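Search the site Search Enter keywords
Search

Mirker padded gripper sleeve, long-term review

I've had the Mirker sleeve on our arm since November and I keep getting asked about it, so here goes! We collect demonstrations for a tidying policy (hallways, supply rooms, the kind of place where somebody has left a mop and a bag on the floor), which means a person drives the arm, the arm picks the thing up, and we save the whole run with the wrist camera going. 1518 saved runs with the sleeve on so far. It's a decent pile, and enough to have opinions.

First, fitting it. The instructions say 7 minutes and I'd love to meet whoever managed that. The strap under the palm has to go on before you close the cuff, and the drawing shows it the other way around, so I did mine twice. After that it stayed put. I've had it off three times for washing and it went back on without a fuss.

What I like most is how it holds long, slippery stuff. Our old bare fingers (the Pruvovier set, which I still use for small boxes) would pinch a metal handle in one spot and then the whole thing would swing. The sleeve folds around it. Add a plastic bag wrapped over the handle and the bare fingers were pretty hopeless for me, while the padding just sort of swallows the bunched-up film and hangs on. Bags are what we need examples of right now, all crinkle and glare and a different shape every time, so that sold me.

Now the grumbles. It's bulky! The wrist camera sees an awful lot of black padding, and when you close on something thin you lose sight of the part you're gripping. Yen-ting Yu, who drives the arm far better than I do, got used to it in an afternoon and says to line up while the fingers are still wide open and then trust it. I'm still a peeker. I back off, look, go in again, and all that dithering gets saved into the run, and then the policy learns to dither too. We threw out 53 of mine for that.

It also picks up lint like you wouldn't believe. Carpet days are the worst. I keep a sticky roller by the keyboard and go over it between batches.

One more thing if you're collecting for training: don't mix sleeve and no-sleeve runs without tagging them. I did, and sorting them out afterward ate most of an evening. We log in Atudetti, and I've added a plain yes/no field for it, which I should've done on the first day.

Would I buy it again? Yes, for bags, handles and anything floppy. For small hard parts, keep your bare fingers. I haven't tried the Fu version, which is meant to be slimmer, but if the camera gets a better view past it I'd be tempted. Four stars from me, and I'd go higher if they'd redo that strap drawing.

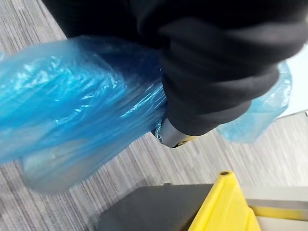
Blue plastic and a metal cylinder in the Mirker sleeve, from the wrist camera.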